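Brellico Science Pages for Young Readers
No. 101
Can a Robot Tidy Your Room Yet?
By Leen Sleiman
04/08/2024

Short answer: some of it, slowly. A robot can put blocks in a tray. It cannot yet be sent upstairs and told to clean up. This page explains why those two jobs are so far apart.

Words in capital letters are listed at the end.

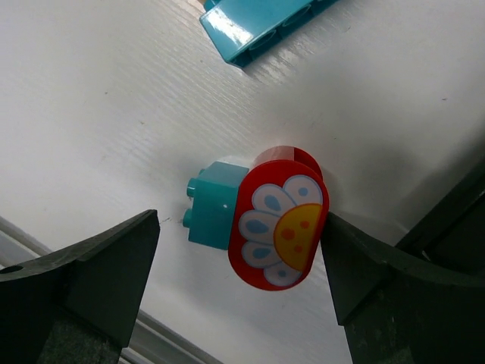
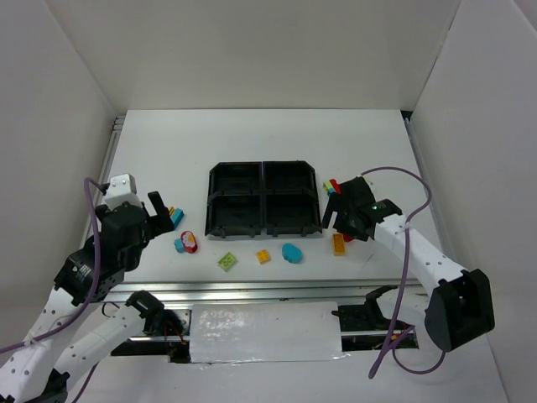
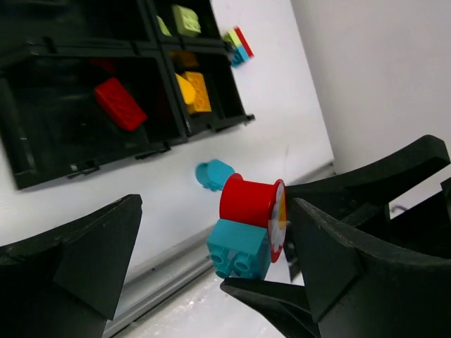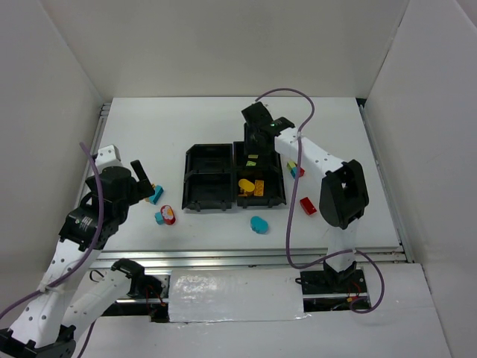 Robot grippers and toy building blocks on a white table.

What the job is

Sorting is a chore made of small steps. Find a block. Decide where it belongs. Move the hand to it. Close the fingers. Lift. Move to the tray. Open the fingers. Then do it all again for the next block.

You do these steps without thinking about them. A robot has to get each one right, and a mistake in an early step spoils the later ones. If the fingers close a little too far to the left, the block may slip or turn, and the robot will then carry it badly or drop it outside the tray.

Finding the block

A robot sees with cameras. A camera beside or above the table shows the whole job: where the tray is, where the arms are, and which blocks are still out. A camera near the hand shows much less, but it shows it close up. The first and third pictures are close views of this kind. The second and fourth are wide ones.

Both views have problems. In the wide view a small block may be hidden behind an arm. In the close view the robot's own fingers can block part of what it needs to see. Shiny plastic adds another problem. A bright reflection can make part of a red block look pink, and a shadow can make part of it look nearly black. The robot's program has to work out that this is one block of one color.

Deciding where it goes

Look at the red block with the flower on it in the first picture. It is joined to a small teal brick. Should the pair go with the red blocks or with the teal ones? Should it be pulled apart first? A person would ask, or would simply pick an answer. A robot needs a rule, or it needs to have been shown what people do in such a case.

The number of sections in the tray matters too. The tray in the second picture has four, and the one in the fourth picture has two. A rule made for four sections, such as "one color in each," has to be changed when there are only two.

Closing the fingers

Most robot hands used for this work are GRIPPERS. A gripper with two fingers works like a pair of tongs. It is good at holding things with flat sides that face each other. Round shapes are harder. They can roll, and they touch the fingers over a smaller area.

In the third picture a gripper has hold of a red piece and a teal brick joined together. A joined pair is awkward because its weight is not in the middle. Hold it by one end and the other end may tip down.

The gripper also has to know how hard to squeeze. Hard plastic forgives a strong squeeze. A ripe plum does not.

Using two arms

Two arms can reach more of the table than one, and one arm can hold an object still while the other works on it. They can also bump into each other. The program must plan both paths together, and sometimes one arm has to wait.

How a robot learns this

One way is to write out every move. This works well in a factory where each part arrives in the same place, facing the same way. It works poorly on a bedroom floor.

The other way is to have a person steer the robot through the job many times while a computer records the cameras and the motors. Each recording is called a DEMONSTRATION. The Najjar workshop in Titley recorded 2949 of them for a block-sorting task. Dima Nimri, who ran the recordings, says the blocks were moved to new spots before each one — otherwise the robot would learn the spots and ignore the blocks.

Chores, compared

Sorting blocks on a clear table: can be done, usually slower than a child.
Moving boxes of one size in a warehouse: done every day.
Vacuuming a flat floor: done every day, but cords and socks cause trouble.
Loading a dishwasher: shown in tests. Wet glasses are difficult.
Folding a T-shirt: shown in tests. Cloth has no fixed shape.
Tidying a whole bedroom: not yet.

Try it yourself

You need a pair of kitchen tongs, 3 bowls and a handful of building blocks. Cover one eye. Sort the blocks by color using only the tongs. Have someone time you, then sort them again by hand with both eyes open and compare the two times. Issa Sayegh's class at Trekmont School did this in August and found that the round pieces were dropped most often.

Words used on this page

DEMONSTRATION: one recording of a person steering a robot through a job.
GRIPPER: the part at the end of a robot arm that takes hold of things.

Next page: No. 102, How a Vacuum Robot Finds the Wall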